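From: Saadet Uçar
To: dredix-list
Subject: Re: Audio levels on the Birgate video, second master

Elsa Hedlund wrote:

> I played the new file of the Birgate single against the old one and
> the drums are clearly lower in the second verse, right where the band
> walks into the hotel lobby. Is this the mix Stellan signed off on, or
> did the edit pick up the radio version? Also, my copy seems to drift
> out of sync toward the end. Margit sees the same on her laptop.

Elsa,

Two separate problems. I pulled both files on Friday and compared them.

The levels first. The second master carries the album mix and the first one carried the single mix. The single mix has the drum bus compressed harder, so it sounds louder in the verses even after both files are matched for overall loudness. Stellan approved the album mix for the video in February. His note is in the list archive under the subject "Birgate final audio". The edit did not pick up the radio version, which is shorter and has no lobby section at all.

If the band wants the single mix back, it can be swapped in without touching the picture. The two mixes have the same length and the same tempo map.

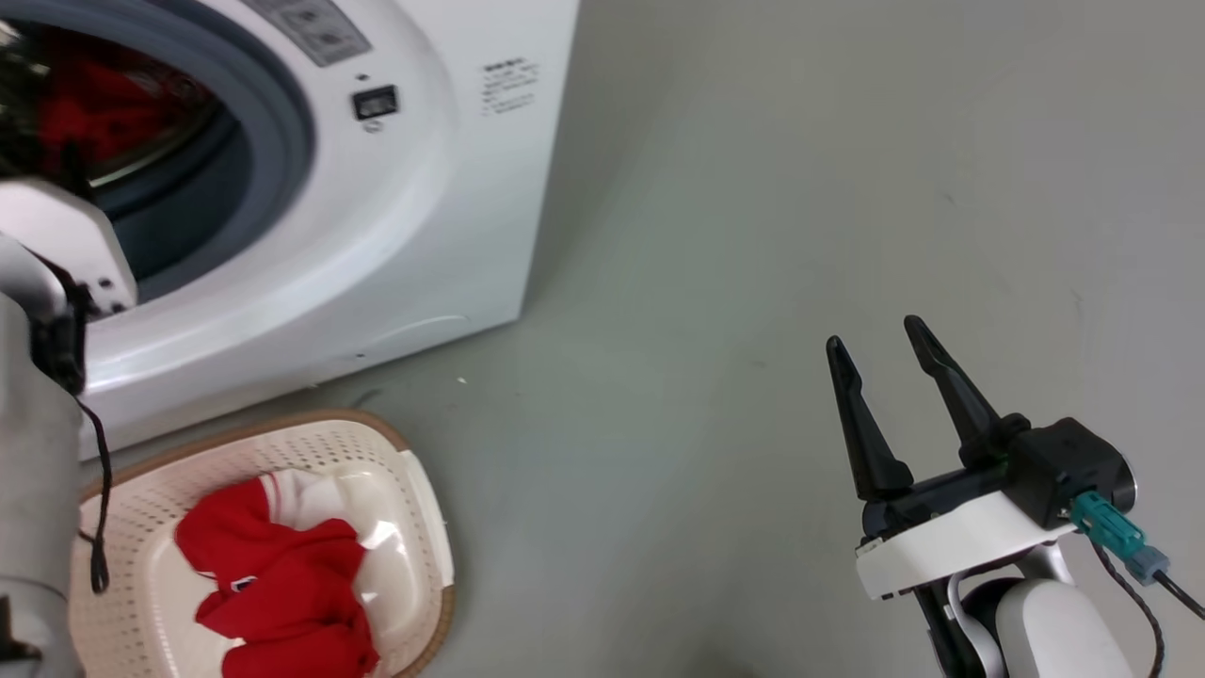 Saadet Uçar

The sync problem is real and I can reproduce it. The performance shots were filmed at 24 frames per second and the story shots at 23.976. Somebody conformed the story shots correctly but dropped the last chorus in from the original camera files, where the playback speed is off by one part in 1000. Over a single shot you would not see it. The last chorus is one long take, and by the end of it the singer's mouth is visibly behind the vocal.

I checked this by stepping through the take. The clap before the chorus lines up with the audio. At frame 878 of the take the consonants are already late, and it gets worse from there until the cut to the parking garage. After that cut everything lines up again, so the end title is not affected.

The fix is to conform that take again and export. I have the project open in Dukex and can do it myself, but I need the camera files from the Engström drive. The proxies I have are too small to use for the final version. Total size for the folder is some 300 GB, so please send the drive and do not try to upload it.

One more item. The color on the lobby shots differs slightly between the two masters. The blacks are lifted in the newer one. I assume this was a choice by Birger, but I could not find a message about it. Birger, please confirm — I would like to export once and not again.

Until then, please do not pass the second master to the label. The first one is in sync throughout and can be used for internal screenings.

Saadet

> Stellan, can you also say which version goes to the premiere?
> Elsa

I will leave that one to Stellan.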